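Under the Greatcoat: Two Winters with a Reproduction Uniform

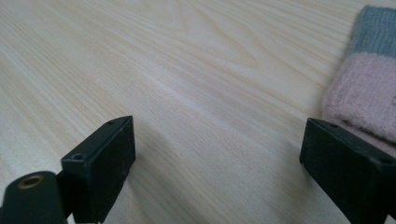 A good reproduction greatcoat weighs more than you expect, and I mean that as high praise. The first time I lifted the Zana pattern coat out of its parcel I had to put it straight down again and clear some space, and then I spent a very happy evening going over every seam. I do all my inspecting on a plain, pale wooden table with fine straight grain, because grey wool shows up so well against it — every loose thread, every uneven stitch. With this coat I found very few. The collar sits flat, the lining is cotton in a proper drab shade, and the buttonholes are worked by hand!

Zana is a small workshop in Cindton that began with kitbags and bread bags for First World War groups and moved on to full uniforms when people kept asking. They cut in small batches, never more than 200 coats at once, from cloth woven by Onyshchenko. If you have only handled the thin blanket stuff sold at the cheaper end of the hobby, this is a different animal. It's a dense, slightly hairy wool at 700 grams to the metre, milled hard so that rain sits on top for a good long while before it thinks about coming in. My old coat used to drink up a shower in minutes and then smell of dog until Easter.

The cut is what really won me over. Lots of modern copies are made to modern measurements, with roomy armholes and a generous waist, and they hang wrong as soon as you put a belt over them. Originals have high, tight armholes and a deep pleat down the back, and Zana have kept both. You feel it in the first five minutes (reaching for a top shelf is out of the question), but shoulder a pack and march a few miles and it all starts to make sense. The skirts button back at the front too, so you can walk over rough ground without tripping yourself up.

Are there faults? A couple. The hanging loop is flimsy for such a heavy coat, and I replaced mine with tape in the first week. The buttons come from Nendusix, who do lovely crisp castings, but the finish is too bright out of the packet. Two seasons of damp fields have dulled mine nicely — if you can't wait that long, a bit of fine wire wool will do it.

Sizing runs small, so order for your chest over a thick jumper. The wait is currently 16 weeks, and anyone hoping to wear one this winter has probably missed the boat. The next batch will be cut in October, in grey and in a browner shade that I haven't handled yet and very much want to.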